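From: Edileuza Medeiros
To: frozen-bakes list
Date: Sun 22 December
Subject: Re: [frozen-bakes] Filled sweet rolls, ice layer and split crumb

Washington Brandão wrote:

> Batch of 9 filled milk rolls, vanilla center, held overnight in the chest
> freezer. On cutting, a band of ice sat between the crumb and the filling,
> and two of the rolls split along the base. Dough is the Toledo formula from
> the November thread, 760 g of flour, no changes. Filling went in at scoop
> temperature. Rolls were at room temperature when filled, maybe a bit over.
>
> Questions: (a) is the ice from the bread or from the ice cream, (b) would
> more fat in the dough help, (c) does anyone seal the cut face first?

Washington,

(a) Mostly from the ice cream, I think. If the roll is even slightly warm, the outer few millimeters of filling melt, the crumb takes up part of the liquid, and the rest refreezes slowly at the boundary. Slow refreezing gives large crystals. The bread adds some moisture of its own as it stales, but not enough in one night to make a visible band.

What I do now is freeze the shells empty, cut and hollowed, wrapped tight. I fill them straight from the freezer and return them before doing the next one. I fill three at a time and no more. If I do a full tray, the first ones are soft before the last ones are closed.

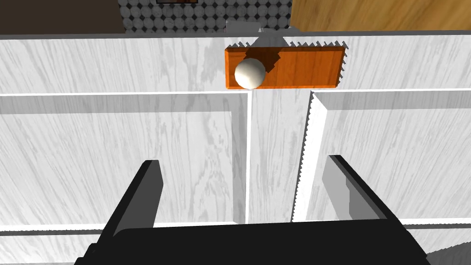
White cabinet top with the orange board.

(b) More fat helps the bite but not the ice. A lean roll at freezer temperature eats like cork. The Toledo dough is on the lean side for this use. I raised the butter by a third and swapped part of the sugar for honey, and the crumb stayed soft enough to cut without sawing. I did not change the yeast. Proof was slower by most of an hour, so plan for that.

Be careful about going further with the honey. Silvana Tavares posted a version last winter with all of the sugar replaced, and the crust browned well before the middle was done. She dropped the oven and got a pale, gummy roll instead. Her later posts went back to half and half.

(c) Yes, I seal. I have tried three coatings.

Cocoa butter, brushed on melted: best barrier, but it sets hard and flakes when cut. It also costs more than the rest of the roll.

Melted dark chocolate thinned with a little neutral oil: nearly as good, easier to brush, stays slightly flexible. This is what I use. The flavor is obvious, so it has to suit the filling.

Plain melted butter: poor. It soaks in before it sets unless the shell is frozen first, and even then there are gaps. 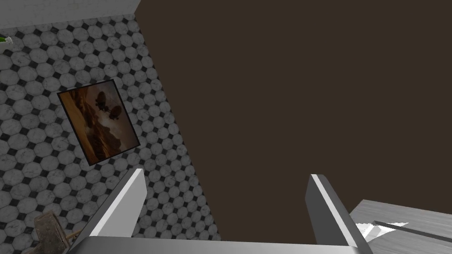 The octagon tile, with black insets.

On the split bases, I would look at the wall thickness before blaming the dough. Soft filling packed hard into a thin shell has nowhere to go as it firms up. Leave at least a finger's width at the bottom and do not press down with the back of the spoon. If you want a flat top, scrape it level with a bench knife.

Also check how they are sitting in the freezer. Mine split when I stood them on a wire rack, with the lines of the rack printed into the base. They stopped splitting on a flat sheet lined with parchment.

One more point on the filling. Cremilda Rangel wrote to me off-list that she gets less ice with the Dretberg mix than with a custard base, and credits the gums in it. I have not run the two side by side. My own base is custard with 300 g of cream, churned, and used as soon as it comes out of the machine. Letting it harden first and then softening it again for scooping gave me a coarser result each time, with or without the chocolate seal. 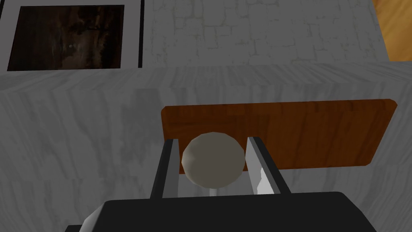 Reddish-brown board on the gray surface, with the framed picture behind.

If you rerun it, I would change one thing per batch. Start with frozen shells, same dough, same filling, no seal. If the band is gone, you can skip the chocolate altogether and save yourself a step. If it is thinner but still there, add the seal next.

Please report the crumb temperature when you fill, if you have a probe. Edivaldo Batista asked for that number in the November thread and it never got answered. I can send mine after the next bake, which will be in the first week of the new year.

Edileuza

_______________________________________________
frozen-bakes mailing list
To change your delivery settings or leave the list, use the member page.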